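pedik-fees README

アドバイザー向け投資プラットフォームの手数料開示書類を、機械が読める表に直したデータセットです。名前のPedikは最初のスクリプトを置いたフォルダ名がそのまま残ったもので、深い意味はありません。由来を聞かれるたびに少し困っています。

収録内容

対象は三つのプラットフォーム、Brastthorpe、Domon、Lougherです。各社が公開している手数料表と商品説明書から、管理手数料、取引手数料、最低残高、家族口座の合算割引を抜き出しました。書類は全部で160件、そこから得た行が1,311行です。1件から1行しか取れない書類もあれば、脚注だけで何十行にもなる書類もあります。後者はだいたいDomonです。

投資信託そのものの信託報酬は入っていません。運用成績も入っていません。「どこが一番安いか」という列もありません。その列を作ってほしいという要望は毎年2月ごろに届きますが、残高と取引回数と家族構成を教えてもらわないと答えが出ないので、計算用の関数 estimate_fee を使ってください。

ファイル構成

fees.csv 本体。1行が一つの料金条件に対応します。
documents.csv 書類の一覧。版、発効月、ページ数。
tiers.csv 残高に応じた段階料率。fees.csv とは fee_id で結合します。
notes.txt 解釈に迷った箇所の記録。読み物としては退屈ですが、一番役に立ちます。
estimate.py 上記の関数と簡単なテスト。 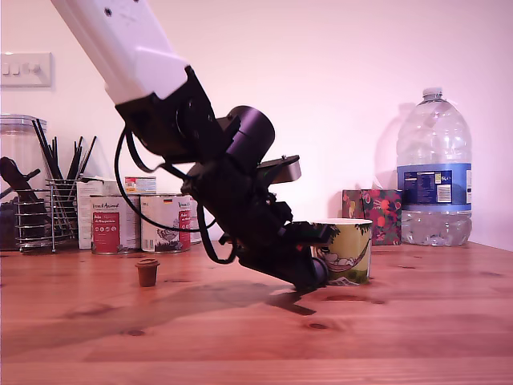 主な列

fee_id 一意の識別子。再発行はしません。削除した行の番号は欠番のままです。
platform 三社のいずれか。
fee_type admin、trade、exit、other の四種類。exit はほとんど空ですが、昔の書類には堂々と載っています。
rate 年率。パーセントではなく小数で入れてあります。0.25パーセントは0.0025です。ここを間違えると、顧客の資産が一年で四分の一消える試算書ができあがります。
cap 年間上限額。上限なしは空欄、上限ゼロは0。この二つは別物です。
effective_month 発効月。日付までは持っていません。
confidence high、medium、low。後述します。

段階料率の扱い

残高が区切りを超えたとき、超えた部分だけに次の料率を掛ける方式と、全額に新しい料率を掛ける方式があります。BrastthorpeとLougherは前者、Domonは商品によって両方です。どちらなのか本文に書かれておらず、計算例を逆算して初めてわかる書類もありました。計算例と本文が食い違うときは本文を優先し、notes.txtに書き残しています。

tiers.csv の method 列が marginal なら超過部分のみ、whole なら全額です。whole の商品では、残高が増えた瞬間に手数料が下がることがあります。バグ報告をいただく前に、まず原本を見てください。原本がそうなっています。

confidence について

high は表からそのまま写せたもの。medium は脚注や別紙を突き合わせたもの。low は文章から読み取ったものです。low は103行あります。「場合により当社の定める額を申し受けます」という一文を数値にする作業を想像していただければ、この区分がある理由はおわかりかと思います。顧客に見せる資料に low の行を使うなら、必ず原本に当たってください。

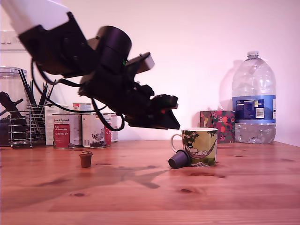
読み込み方

文字コードはUTF-8、区切りはカンマです。金額の桁区切りは取り除きました。表計算ソフトで直接開くと effective_month が勝手に日付へ化けるので、文字列として取り込んでください。化けたまま保存したファイルを差分として送られても、こちらではマージできません。

estimate_fee の引数は、残高、年間取引回数、合算する口座数の三つです。返り値は年額で、税は考慮していません。合算割引は申請が必要なプラットフォームでも、申請済みとして計算します。申請書の所在まではモデル化していません。

既知の問題

Lougherの古い手数料表には、同じ版番号で中身の違うものが二種類あります。documents.csv では末尾にaとbを付けて区別しましたが、どちらが先に出たのかは不明です。

ページ数が60を超える書類では、別紙の料金が本文の料金を上書きしていることがあります。見つけたものは反映済みです。見つけていないものは、当然ながら反映していません。

Domonの「優遇残高」は書類ごとに定義が違います。統一しようとして一度あきらめ、もう一度試して、またあきらめました。現在は原文のまま other に入れてあります。

更新

各社が書類を改定したときに追いかけます。改定のお知らせに「軽微な変更」とあるときほど時間がかかります。行を訂正した場合は fee_id を変えず、変更前の値を notes.txt に残します。

訂正の報告には、書類名、版、ページ、それに該当箇所の文言を付けてください。「なんとなく高い気がする」という報告には共感しますが、対応はできません。

利用条件

表とコードは出典を示せば自由に使えます。原本の書類は各社の著作物なので同梱していません。このデータは金融上の助言ではなく、三社のいずれからも確認や承認は受けていません。実際に請求される額は、各社の最新の書類で確認してください。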